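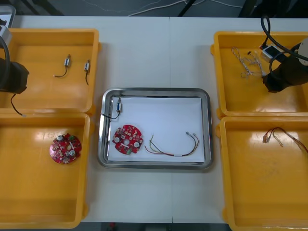
Put the small parts in open bins

I have changed my mind about drawers. For years I kept electrical bits in a cabinet of 66 little drawers, each with a label, and I told anyone who asked that it was the only sensible way. I now think four open bins and a tray do the job better for most small benches.

The trouble with a drawer is that it hides what is in it. I had one marked "leads, short" that I had not opened since February. I bought more short leads from Hedura, a bag of 200, and found the old ones a day later.

A yellow bin on a white table hides nothing. A round red circuit board shows up in it at once, and so does a plug on a short black wire. Colour matters more than people think. My first bins were dark grey Flornar ones and black wire vanished in them.
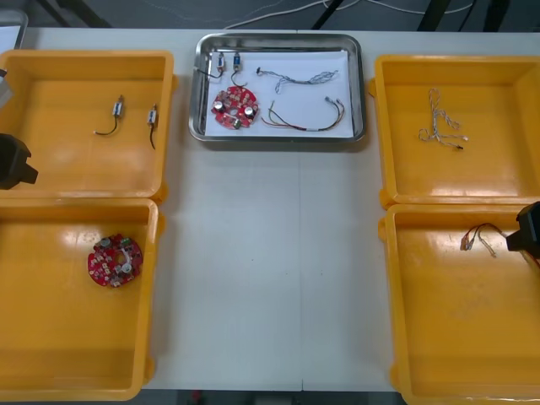
The tray in the middle is the part I would argue for hardest. It should be shallow, with a rim, and it should have a sheet of white paper in the bottom. Steel is easy to wipe but it shines, and a small silver part on shiny metal is a nuisance to find. Paper costs next to nothing. When it gets grubby you change it.

Mixed things can go in the tray. That is its purpose. Boards, plugs and a coloured wire harness can all lie there together until each has gone to its bin, and after that the bins should stay sorted. People who skip the tray end up sorting twice.
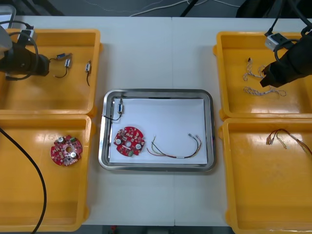 3 min read

I will grant that bins take up room. Four of them and a tray fill most of a table, and my old Farar cabinet hung on the wall. They collect dust too, so mine get a cloth over them at night. If you own thousands of parts, keep the drawers.

Wires are still a bother. A lead will hang itself over a rim if you let it, and then it comes out with your sleeve. I lay mine flat and leave the plug ends where I can see them.

The cabinet went to a repair club in Rutherford for 47 pounds. I kept one drawer for fuses.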